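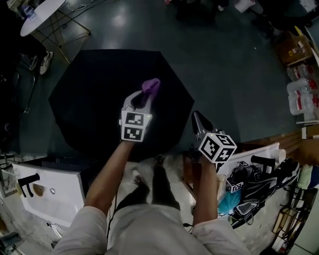 Handheld grippers for a student club: how do you stop the cloth demos from being so sloppy?

Posted by Magdalini Chrysikopoulos, November 10, 2018

Hi all! I help out with the robotics club at Laston (high school age, mostly juniors, a couple of very keen freshmen) and we're trying something new this year. The kids wanted to teach an arm to pick up and fold cloth, so we went with the kind of setup where a person holds a gripper in each hand, does the task themselves, and the recordings get used for training later. Each gripper has a marker cube on the back with the square black-and-white codes, and we work over a black eight-sided table.

My trouble is the cloth. We've been using a little purple one and it just bunches up between the fingers. Everybody grabs it differently. One kid goes straight down into the middle and lifts a wad, another fusses at a corner for ages (I am the second kid, I'm afraid). We have 900 recordings so far and I'd be embarrassed to show you half of them. We're meant to have something to bring to the Ondlow meet in January and I'd like it to be better than a robot that holds up a lump.

So do I make everybody grab it the same way? Or is variety good? And does it matter that we tilt the grippers all over the place while we work? I keep reading different things about the markers and I'm getting a headache.

dunmore_pete

Just get more recordings. We had 2,000 before ours did anything at all. Also try a bigger cloth, small ones are a pain.

Tessa from Portela

Oh, we went through exactly this last season, so you have my sympathy! I wouldn't go straight for more recordings until you've sorted the ones you've got. Ours got a lot better when we threw a bunch out, and there was some grumbling about that, let me tell you.

What worked for us was picking one way to grab and writing it on the whiteboard. Ours was: left hand takes the near left corner, right hand takes the near right corner, lift, pause, fold away from you. Then we let everything else change. Different starting spots, cloth turned a bit, cloth crumpled a bit, different kids. So yes, variety is good, but in where the cloth is and how it's lying, and you want the hands doing more or less the same job each time. If you want a wad pickup too, record it as its own task and keep it in its own folder. Mixing them was our big mistake.

On the tilting: it depends where your camera is. The codes need to be facing it, flat enough to read and with no fingers or sleeves in the way. We had 2 kids who rolled their wrists so far that the cube went edge-on for most of the fold, and the tracking jumped like crazy. Play back a few clips with the tracking drawn on top and you'll spot it right away. A cube gives you more than one side to read, so you don't have to hold your arms like a statue, just don't bury it.

Also, slow down! Kids speed up as the afternoon goes on. We swapped people out every 5 recordings and the late ones stopped looking so rushed.

gearhead_ma

Agree with Tessa mostly. I'd add that you should start and end every clip with both hands in the same spot, up off the table, so it's easy to trim. We skipped that and I spent a whole weekend cutting clips by hand. Don't know about the cloth size thing, we used a dish towel and it was fine, but the thin ones slid out of our fingers until we stuck some rubber on the tips.

Magdalini Chrysikopoulos

Thank you!! Whiteboard rule goes up on our next club day. I'm going to let the kids argue over which corners, they'll enjoy that. Tessa, did you keep the pause in the middle when you trained, or cut it out?

Tessa from Portela

Kept it, but a short one. The long ones made our arm stop halfway and sit there.

Related threads
Marker codes not picked up under shiny lights
Kakorura starter kit: gripper fingers won't close evenly
What to bring to your first Ondlow meet
Folding task ideas for beginners
How do you name your recordings?
Club storage: bins, labels and tangled straps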